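**Handout 7: planning for two arms that share a table**

Read this before the lab. Bring your Tumley config file from last time.

## Joint space first

An arm with six joints has a configuration of six numbers. Two such arms give twelve, and the planner has to treat them as one system whenever the arms can touch each other. Planning each arm alone is quicker, but each plan is only valid if the other arm stays where you assumed it would.

## Priority planning

We use the simple scheme from Clémence Hervieu's notes:

1. Plan the first arm against the fixed obstacles only.
2. Store its path as a list of timed configurations.
3. Plan the second arm, checking each step against the first arm at the same time.

If step 3 fails after 2000 samples, swap the order and try again. Set the safety margin to 50 mm to begin with. Don't go lower without asking Quentin Boyer.

## Plates in the collision model

Goh loads a plate as a flat cylinder. A stack is one taller cylinder, and its height must be updated after every pick or place. Forgetting this is the most common fault in submitted work.

The order of priority matters most when one arm reaches across the middle. With the left arm stretched out over the table and the right gripper down over the stacked plates in the tray, give the right arm priority and plan the left one round it. The plates lying on the tabletop go in as separate obstacles. 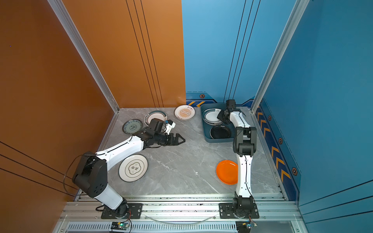
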